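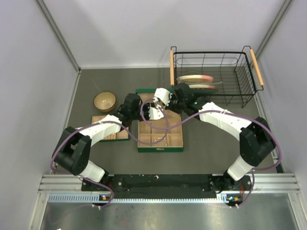
Pricing out a second two-arm station is driving me a little nuts, and I'm hoping somebody on this board has done it before me. I run a very small shop (resale jewelry, mostly, with some housewares) and we've been teaching a pair of arms to put earrings and rings into trays so we can get the sorting off our own hands. The one station we own works well enough that I want another, and I've been told I can have the money if I can write down what it's going to cost and stick to it. That last part is where I'm shaky. What I keep going back and forth on is reach. The grippers nearly meet over the tray when it's in the middle of the table, and that's great for handing things across, but it also means the two sets of cables are draped all over the same patch of space. Would you pay extra for longer arms mounted farther apart? Or the same arms and a smaller table? I can't tell if I'm solving a real problem or shopping for one.

Casimiro Toledo
Posted Friday, June 29, 2018 in Shop Equipment

Let me give you the numbers I have so far, because I know the first thing anybody is going to say is "what's your budget."

Kinik quoted me $1,893 for a matched pair of arms with grippers on, no rail, no table. Skekitz came in at $1,615 for what looks on paper like the same thing, except the grippers are extra and the person I talked to got vague when I asked how much extra. Spare fingers from Drasska are $135 a set and I'd want 2 sets in the drawer before I turned anything on. Neither arm quote has shipping in it. Neither one has cameras in it either, which I didn't catch until the second time I read them!

And here's what I think I need to buy, in the order I'd buy it. Please tell me what's missing.

1. The arms. See above. I'm leaning Kinik just so I don't have to chase down grippers, but that's laziness talking and I'd be happy to be talked out of it.

2. The rail and mounting plate. On ours both arms bolt to one long black plate on an aluminum rail, and I'd do that again in a heartbeat. My brother-in-law thinks I could screw the bases straight to a workbench and save the money. Maybe? I like being able to loosen things and slide them.

3. The table and walls. Gray top, light gray walls on three sides, same as now. I want to keep the footprint identical so whatever the first pair has learned has some chance of carrying over to the second. We keep a dish rack of plates at the back right for the housewares side of things, and the jewelry box goes in the middle, and with the lid up that box takes a lot more room than you'd guess from looking at it closed. So I can't really shrink the table without moving the rack out. Which I could do. But then I'd be buying a third table someday for plates, and I can see exactly how that ends.

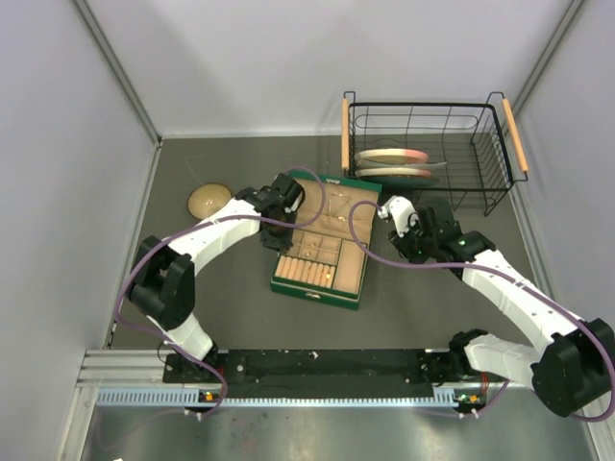 4. Cameras. One looking at the whole table and one on each wrist. I budgeted zero for these the first time around and paid for it out of the holiday money, so this time they get their own line, with a cable line underneath it.

5. Finger sets. I've got them down as a one-time purchase and I have a feeling that's wrong. Our stuff is tiny. A stud earring gets held right at the very tips, post pointing down, and it has to get down in between two of the padded ring rolls without bumping whatever is already sitting there. The tips are doing all of the work and the rest of the gripper is just along for the ride. Ours have scuffs and worn edges already. Do people write these off yearly? Monthly? By how many hours they've run? I don't even know what the normal way of counting it is.

6. The little things. Trays, an extra jewelry box, a bowl or two, bolts, zip ties. I put down a number for this that I'm too embarrassed to type here.

I'd like to have the order in before the end of August. If the honest answer is "wait and save up for the nicer ones," I can hear that too, I'd just want to know what the nicer ones would buy me for a job this small. I mean physically small. Half of what I'm picking up would get lost in a carpet.
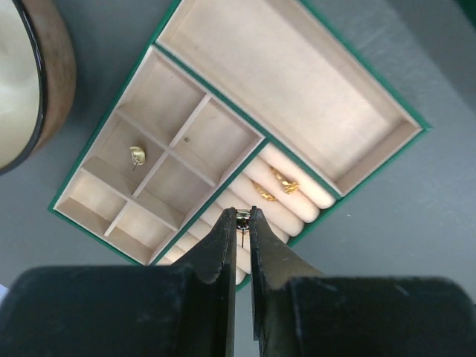

Britt-Marie Dalen wrote:

Hi Casimiro! I went through this last year with a bench for sorting beads and watch parts, so take what's useful and leave the rest.

First off, I would not buy longer arms. I did. A longer arm sags more and wobbles more at the far end, and with parts the size of yours a little wobble is the whole ballgame. I ended up working mine folded in close most of the time, so I paid for reach and then parked it. If your grippers can meet over the tray now, you have enough. What you can do for almost no money is change how the cables are dressed. Get them clipped along the arm with a loop at each joint, and only as big a loop as the joint needs. Put a roll of soft hook-and-loop ties on your item 6 and I think half of your reach question goes away.

On the two quotes: call Skekitz back and make them put the gripper price in writing. The gap between your two numbers is $278, and I'd be surprised if you could get two decent grippers for that, but you should know it instead of guessing it (I'd also ask if the grippers come with the mounting hardware, I got caught on that one and lost a weekend to it). If they won't write it down, you have your answer about what it's like to order parts from them later.

Fingers are not a one-time purchase, you're right. I keep a notebook by the bench and write down the date when I swap a pair and what made me swap it. After a few swaps you'll have your own rate and you can stop asking strangers like me. Until then I'd put two more sets in the first-year budget on top of the ones you're already planning. So that's four sets, $540. It looks like a lot for little bits of plastic. It's less than having the station sit there while you wait on the mail.

Things I'd add to your list that I don't see:

A spare of whatever power supply runs the arms.
One spare joint motor, if the maker sells them by themselves. Ask before you buy the arms!
A second emergency stop for the other side of the table.
Your own time. I'm serious, put hours down, even if you don't pay yourself for them. Setting up mine ate three weeks of evenings.
A tray with a lip under the work area, or even a felt mat. Small parts travel.

And keep the same table. I agree with you completely there. If the second one is a different height or the walls are a different color you'll be starting over on more than you think.

Casimiro Toledo replied:

Thank you, this is so much more than I hoped for. I called Skekitz this morning and they're going to email me, we'll see. I've moved fingers to a yearly line, and I took longer arms off entirely, which made the whole spreadsheet a lot less scary.

The felt mat idea hit home. When I look straight down from the wrist camera there's the tray with three gold pieces tucked in the ring rolls where I'd want them, and then there's one more shiny bit lying on the bare table just below the tray, half in the shadow of the finger. You can see how easy that would be to miss from the other side of the room. One finger has pale worn patches along its beveled edge too, so the notebook starts tonight.

Would you pick the mat in a color that's different from the tabletop, or match it? I'm thinking about the cameras and not about my own eyes.

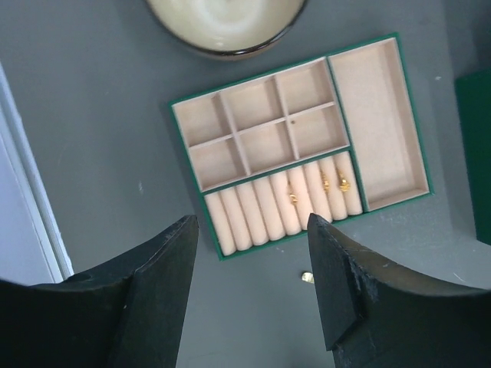

More replies

popescu_owner_76 wrote:

just get the Popescu kit. comes with everything, arms plate rail, you bolt it together. i don't know what it costs now but it was less than what you're paying. don't overthink it

Britt-Marie Dalen wrote:

The Popescu kit is fine for bigger stuff and I know people who like it, but I'd ask about the fingers before going that way. The ones I saw were wide and blunt at the tip and I wouldn't want to set a stud down between two ring rolls with them. Maybe they sell a narrow set now. If they do, price that in too, and find out if it's the same mount as your Drasska ones so you can share one drawer of spares across both stations.

About the mat, match the tabletop. Your arms have been looking at gray this whole time. Get a gray felt as close as you can find, cut it a little bigger than you think, and tape down all the edges so a finger can't catch one. Then run your old station with the mat for a few days before you spend a dime on the new one. If it throws things off you'd want to find out on the table you already own.

One more on timing. If you want the order in by August, ask both places for lead times now, on the arms and on the spares separately. Mine came in two shipments and the second one was the one with the bolts in it.

Casimiro Toledo replied:

Gray felt it is. Skekitz emailed, by the way, and the grippers are listed as "call for price," after I called for the price. I'm going with Kinik. I'll come back and post the full list with what I really paid once the boxes are here.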